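Povley Home Forum > Furniture & Storage > White shelving unit, what on earth do I put in it?

kestrel_mug
Posts: 226
OK so I've been moving into a shared studio space since Tuesday and I need opinions, because I've stared at this so long I can't think anymore. It's one big open-plan floor with a square pillar in the middle, glass doors at the far end and tube lights in a slatted ceiling. Lots of white. People wandering through all day, which I like more than I thought I would!
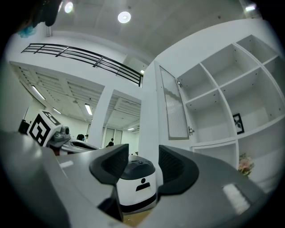 My corner is the bit I get to furnish, and it came with a big white unit that the last tenants left behind. I'd been looking at a Kureo bookcase for 300 bucks, so free is very nice. But I've never owned open cubbies in my life. Do I fill them? Leave half of them alone? I have craft supplies, a lot of paper, and three boxes of stuff I'd rather not look at.

grout_and_about
Posts: 40
Baskets. Baskets in every single one. Open cubbies are a dust shelf with good PR, and anything small you put in there is going to look like clutter within a week.

kestrel_mug
I knew somebody was going to say baskets lol. The Fallico ones are 15 each and there are a LOT of squares. Let me show you the whole wall before you spend my money.

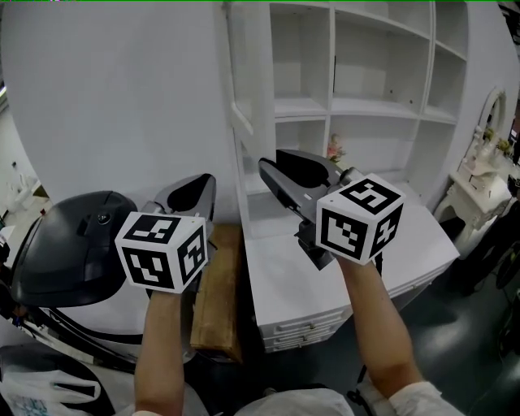
The shelves, the low cabinet and the vanity. Only the pink flower has moved in so far.

plumb_bob_jr
Is the tall brown board yours? If it's spare I'd find out whether it can be cut down for a desk top. Also please don't leave it leaning like that, mine slid one night at 3 a.m. and took a lamp with it.

kestrel_mug
No idea whose it is, I'll ask. Good call on the leaning, I walk past it constantly.

sundaypaint
I'm going to disagree with grout. I had baskets in all of mine and I never once knew what was in any of them. I'd pull out four to find the tape. Put the paper flat in the drawers down low, leave the top rows mostly open, and baskets only for the ugly stuff. And keep the vanity! The arched mirror and the little plants are the nicest thing in there.

grout_and_about
You can label baskets, you know.

sundaypaint
I did label them. Then I moved things and didn't move the labels.

kestrel_mug
Ha, that would be me by the second weekend. I'm leaning toward sundaypaint's version, with the three horrible boxes going behind the glass door. It's frosted and ribbed with a wavy top edge, kind of grandma's china cabinet, and I've gone from hating it to really liking it. 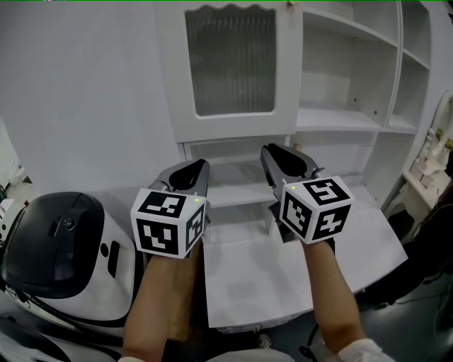
What I can't decide is the tall narrow column. Rolls of paper standing up? Or does that just turn into a place where rolls go to get crushed?

plumb_bob_jr
Rolls are fine if you put a short tension rod across the front. And screw the unit to the wall before you load it, whatever you end up doing. I used Nedelcu brackets on mine and they've held since May.

grout_and_about
Agree on the wall. Still say baskets.

kestrel_mug
Fine, ONE row of baskets. Measuring tonight.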